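Esidis Two-Arm Tabletop Cell
Product code Gesoder ES-2
Research equipment / Manipulation / Complete cells

Overview

The Esidis is a two-arm cell for groups working on learning from demonstration. It ships as a base rail with both arms mounted, one gripper per arm, and the recording software. The same cell was used for the Brulla study on long household tasks, and the policy code and training settings from that study come with it.

The method

Most groups train one policy on a whole task from start to finish. The Brulla method splits each demonstration at the points where a gripper opens or closes, and trains on the pieces with a short label for each. At run time a small planner picks the next label from the camera view. If a piece fails, the planner can pick it again without going back to the start of the task.

The study used 200 demonstrations of a table-clearing task with bowls, cups, a tray, food items and loose rice. Rice was chosen because it spreads, and a policy that has only seen a clean table tends to do badly once there are grains under the objects. Thulani Mokgethi designed the task set and Aurélien Moulin wrote the planner.

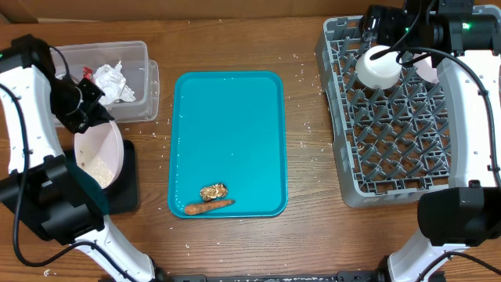 Evaluation was done over 50 trials with objects placed by hand from a printed list of start positions. The split policy finished 13 more trials than the single policy trained on the same data. Most of the gain came from cup and bowl handling. Neither policy was good at picking up thin items lying flat, and the report has a section on this with the failure logs.

Both policies slowed down when the two arms had to work close together. The planner does not schedule the arms separately, so one arm will sometimes wait while the other completes its piece. A version with separate scheduling is in testing and is not part of this product.

What is supplied

Base rail with two arms, assembled and aligned
Two grippers, with 3 spare pairs of finger pads
Power supply and cable set
Recording and playback software
Policy code, planner and training settings from the Brulla study
The 200 demonstrations, on a drive

The table, computer and task objects are not supplied. A shopping list for the objects is in the manual. Close substitutes are fine for training your own policy, but results from the supplied one will vary with the size and color of what you use.

Setup notes

Bolt or clamp the rail to a table that does not flex. Check that the cables have slack through the full reach of each arm before running a recorded motion. Run the alignment routine after any move, even a short one. If you work with rice or other dry food, brush the grippers out at the end of each session and keep grains away from the joint housings.

Ordering

Sold and serviced by Deschamps. Quotes include shipping and one remote setup session. Labs that already own the arms can order the software and data alone.

Page updated Jul 3, 2022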